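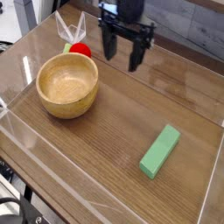
Household Objects and Everyday Claims
Unit 4 handout: Bowls, balls, blocks and what we say about them
Bring this to the April section, with the reading done.

The reading is the Woltora storage guide, pages 30 to 40. Read it with a pencil. It makes a lot of promises about small objects on tables, and most of them are stated as if they had been tested. A few may be true. Your job is to find out which ones come with any support at all.

1. "A bowl gathers a surface."
The guide says that one bowl on a table will draw loose items into it over time. Maybe. I have owned bowls that stayed empty for months while the keys piled up next to them. A shallow wooden bowl, pale and round, looks good on darker wood, and I suspect that is why it gets bought. Looking good and gathering things are separate claims. The guide slides from one to the other on page 31 and never comes back.

2. "Similar things want to be together."
Want is doing a lot of work here. Take a red ball with a fuzzy surface, a mint-green block and a small pale green object. By color, the block goes with the small green thing. By touch, the fuzzy ball may end up by itself. By shape, the block is the odd one out. The guide picks color every time and calls it natural. Ask who benefits from a color sort when the person doing the looking is in a hurry, or color-blind.

3. "Clear holders disappear."
They don't. Clear acrylic picks up light along its edges, and a stand with angled panels throws bright highlights where you least want them. Clear walls also reflect the tabletop, so a surface can look hazy and doubled toward the back. Dronia sells its line on the word "invisible." Compare the catalog copy with any clear box you have at home, under a lamp, at 9 p.m.

4. "Open space is calm."
The survey behind this one had 931 replies and 2 questions, and the guide prints neither question. Without the wording I can't tell you what people agreed to. A wide stretch of bare wood between a bowl and a block might feel calm. It might also look like a job half done -- people differ, and so do tables.

Terms to know
Container: anything you put things in. A bowl counts.
Holder: anything that keeps a thing in position. It may have no bottom.
Near: the guide never defines it. Write your own definition before section and be ready to defend it.

For section
Choose one claim from the guide and write a page on what would change your mind about it. Opinions about taste are fine if they are labeled. Students who used the Cairns chapter last term should use Sevow this time. It is shorter, and its footnotes can be checked.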